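Unit 3 – English words and their stress
Course notes, Selorm Abubakari

In English, the stress of a verb often falls on the second syllable. Learners whose first language puts the stress at the beginning will say these verbs wrongly for years, and I was one of them. Please practise "forget", "admit", "begin" and "abandon" aloud before the class. The last one has three syllables and the middle one is strong.
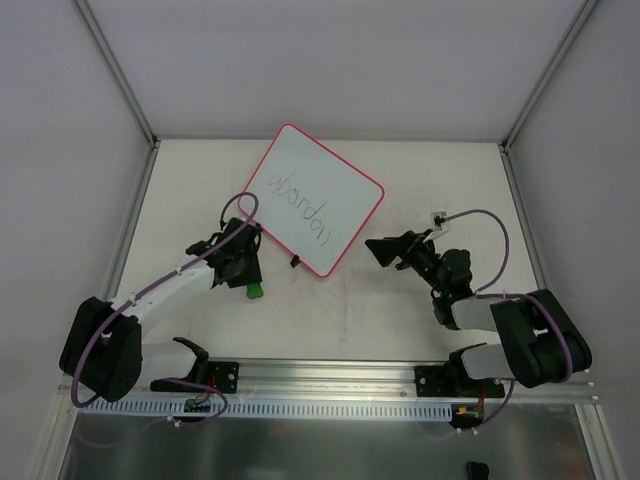
Some words change their stress with their grammar. "Record" is a noun with the first syllable strong, and a verb with the second. The same is true for "permit" and "export" – but "answer" and "travel" do not move.

For homework, write 400 words about a journey and underline each verb of two syllables. Read it to your partner. Dalia Sakalauskas will collect the papers in the language centre before 4 p.m.
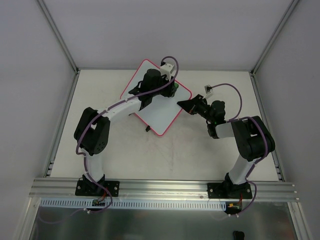

Fig. 2. White board with pink-red border, between two arms.

Next unit: weak vowels. Bring your dictionary.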